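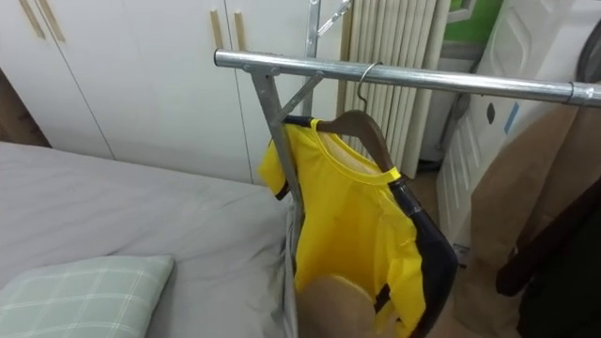 침실 행거에 걸린 노란색 티셔츠와 나무 옷걸이. (자료 제공=수네르)

[보도자료]

수네르, 작은 침실용 옷 정리 서비스 '일릭' 7월 시작
방문 1회 2시간, 침대 옆 행거 하나로 옷 정리… 첫 달 최대 50가구 모집

생활정리 업체 수네르(Suner)가 오는 7월부터 작은 침실 전용 옷 정리 서비스 '일릭(Illik)'을 시작한다. 원룸, 투룸, 아이방 등 침대 하나 놓으면 바닥이 얼마 안 남는 방이 대상. 상담 접수는 이번주 화요일 오전 9시부터.

일릭은 옷장을 통째로 비우는 방식이 아니다. 매일 손이 가는 옷만 먼저 꺼내 행거에 건다. 나머지는 옷장 안에서 다시 자리를 잡는다. 한 번 방문에 2시간. 옷장 문은 그 안에 한쪽만 열고 작업한다. 방이 좁아 양쪽을 다 열면 사람이 설 데가 없기 때문.

행거는 고객이 쓰던 것을 그대로 쓴다. 없으면 대여. 금속 봉에 나무 옷걸이 조합을 권하는데 필수는 아니다. 티셔츠, 운동복처럼 개어두면 금방 찾기 어려워지는 옷이 주로 행거로 나온다. 목둘레가 늘어나기 쉬운 옷은 아래쪽에서 옷걸이를 넣는다. 위에서 억지로 끼우지 않는다. 사소해 보여도 상담 때 제일 많이 나오는 질문이라고 한다.

서비스 기획을 맡은 칼키단 압델라(Kalkidan Abdella) 팀장은 "침대 위에 옷이 쌓이는 집을 많이 다녔다. 옷이 많아서 그런 집도 있지만 입던 옷 걸 데가 없는 집이 더 많았다"며 "첫 방문에서는 버리자는 말을 먼저 꺼내지 않는다. 걸 자리부터 만든다"고 말했다.

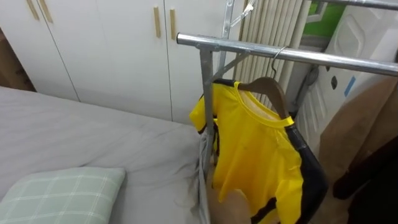
방문 전 준비할 것은 많지 않다. 침대 위 이불, 베개는 그대로 둬도 된다. 옷을 펼쳐놓고 분류할 자리로 침대를 쓰기 때문에 시트만 깔려 있으면 된다. 바닥에 둔 상자는 미리 열어볼 필요 없음. 귀중품만 따로 치워주면 됀다.

작업 순서는 다음과 같다.
- 이번 주에 입은 옷 꺼내기
- 침대 위에서 상의/하의/운동복 나누기
- 행거에 걸 옷 정하고 걸기
- 나머지 옷장 안으로, 문 손잡이 쪽에 자주 쓰는 칸
- 행거 위치 확인. 옷장 문이 걸리지 않는지, 침대에서 내려올때 발이 닿지 않는지

방문 후에는 사진 상담 한 번이 포함된다. 계절이 바뀌면 재방문 신청 가능, 비용은 별도.

대여용 나무 옷걸이와 행거 부속은 협력사 리비에르(Riviere)가 공급한다. 수납 상자는 바타르(Batard) 제품 중에서 고를 수 있고 고르지 않아도 서비스 이용에는 지장이 없다. 제품 판매를 조건으로 한 방문은 없다고 회사 측은 밝혔다.

첫 달 모집은 최대 50가구. 신청이 넘으면 다음 달로 자동으로 넘어간다. 신청자에게는 방 크기와 옷장 문 방향을 묻는 짧은 설문이 먼저 간다. 설문을 안 채우면 방문 날짜가 잡히지 않으니 주의. 반려동물이 있는 집은 설문 마지막 칸에 꼭 적어야 한다. 작업중에는 방문을 닫아두는 경우가 많다.

운동복 관련 안내도 따로 나간다. 유니폼이나 옆선에 배색이 들어간 상의는 색이 보이게 옆으로 나란히 걸면 찾는 시간이 줄어든다. 세탁 직후 옷은 다른 옷과 간격을 두고 건다. 덜 마른 상태로 옷장에 넣지 않는 것이 원칙. 건조용으로 쓰는 행거와 보관용 행거를 같이 쓰는 집은 봉의 한쪽 끝을 비워두도록 안내한다.

취소는 방문 전날까지. 당일 취소는 다음 일정 배정이 늦어질수 있다.

보도자료에 첨부된 사진은 출처 표기 후 사용 가능.

문의: 수네르 홍보 담당, 내선 3028
담당자 칼키단 압델라 팀장 (평일 오전 9시부터, 점심시간 제외)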